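Textiles for the Home, Unit 4
Knits and Wovens: How Fabric Structure Affects Care
Handout for students. Revised 26 May 2026

Reading before class: Chapter 5 of the course reader, up to the section on finishes. Bring your swatch card from Unit 2.

1. Two ways to make cloth

Most household fabric is either woven or knitted. A woven fabric has two sets of yarns that cross at right angles. The lengthwise yarns are the warp and the crosswise yarns are the weft. Sheets, most curtains, denim and canvas are woven.

A knitted fabric is made of loops. Each row of loops is pulled through the row before it. A loop can change shape when it is pulled, so knits stretch even when the fiber itself does not. T-shirts, socks, sweaters and many throws are knitted.

Felt and other nonwovens are a third group. They are covered in Unit 5 and will not be on the short test.

2. Terms you need

Wale: a column of loops running the length of a knit.
Course: a row of loops running across a knit.
Grain: the direction of the yarns in a woven cloth.
Bias: the diagonal of a woven cloth. Wovens stretch most on the bias.
Recovery: how well a fabric goes back to its size after being stretched.
Pilling: small balls of tangled fiber on the surface, caused by rubbing.

Students often mix up stretch and recovery. A cheap jersey may stretch a great deal and recover poorly. A good rib knit does both well, and for that reason it is used at cuffs, necklines and waistbands.

3. Ribbing

In a standard rib, knit and purl wales alternate across the fabric. The ridges stand up on both faces and the cloth pulls in on itself when it is at rest. When you stretch it sideways the ridges open out. A 1x1 rib has one knit wale and one purl wale in turn. A 2x2 rib has two of each and looks bolder.

Ridges can also run the other way, along the courses. Which way they seem to run on a finished item depends on how the piece was cut and how it is lying, so look at the loops before you name the structure. Ribbed fabric shows its lines most clearly along a fold. 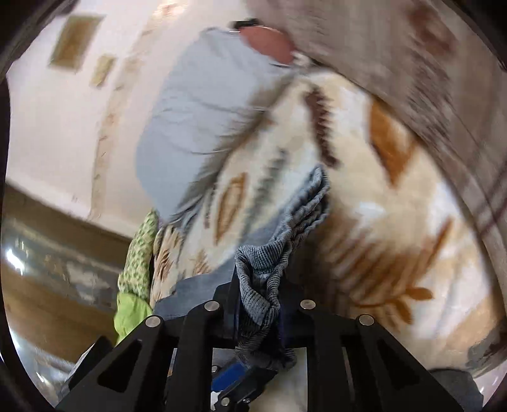 One reader of last term's handout wrote in to say that the section was too easy on hangers, and that every ribbed sweater she had ever hung up grew longer at the shoulders within a season, whatever the label said about shape. The point is a fair one and the storage advice in section 5 has been changed. The weight of the garment pulls on the loops all day, and a rib has more give than a plain woven shirt.

4. Washing and drying

Read the care label first. If the label and this handout disagree, follow the label.

Wovens: Cotton and linen sheets can usually take a warm wash. Expect some shrinkage in the first wash, mostly in the warp direction, where the yarns were held under tension on the loom. Do not overfill the drum or the creases will set.

Knits: Turn them inside out to cut down on pilling. Use a gentle cycle and a low spin. Lift a wet knit with both hands under it. Do not pick it up by one sleeve or corner, as the water makes it heavy and the loops will stretch. Dry sweaters flat on a towel.

Prints: Wash dark or bright prints separately the first time. Test an inside hem with a damp white cloth and see if any color comes off.

5. Storage

Fold knits. Hang woven shirts, jackets and trousers. Heavy blankets should be folded loosely and refolded on different lines from time to time, so that the same crease does not take all the wear. Put things away fully dry. Cedar blocks may help with moths but do not replace cleaning, and wool should be washed before it is stored for the summer.

6. Swatch exercise

The swatches are in the box marked Estard, sample set 309. Take one knit and one woven.

Mark a square on each with tailor's chalk. Pull gently along the length, across the width and then on the diagonal, and write down which direction gives most. Let go and lay the swatch flat. Measure the square again after 5 minutes and record the difference as recovery. Return the swatches to the box when you are done.

Results go on the back of your swatch card. Cards are collected at the start of Unit 5.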